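Graziella Marchetti writes the perception code at Koltholm, and she speaks about it slowly, as a person who has repaired it many times. I asked her first why the camera is at the wrist.

"Because the fingers and the object are then in one view," she said. "If the calibration is a little wrong, the error is the same for both, and the planner can live with it."

Her part of the software, which the team calls Grestier, receives the wrist image and returns a list of regions: the gripper, the table, and things that can be touched. The fingers gave her the most trouble. They are black, and many objects in an office are black also.

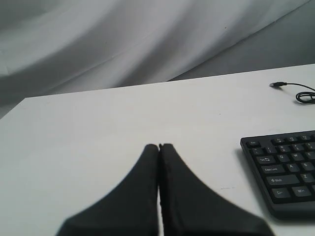
**Perception**

"A dark keyboard next to dark fingers, on a white table -- for us this is a good test," Marchetti said. "The old version joined the two when they came close. Now we draw the finger shape from the joint position and take it out of the image before we search for anything."

She labeled 4,000 wrist images for this work, with help from Oisín Quinlan, who maintains the planner. Quinlan wanted the mask in 30 milliseconds. She gave him 93 in June, and he was not happy.

"He was right," she said. "The arm was always waiting for me."

Thin objects are still difficult. A cable lying flat can be found in one image and lost in the next, and the planner then changes its path for no good reason. Marchetti keeps each region for several images before she deletes it, but she does not like this solution -- "it hides the problem," she told me. She will try a second model for cables next, and Quinlan has asked to see the timing first.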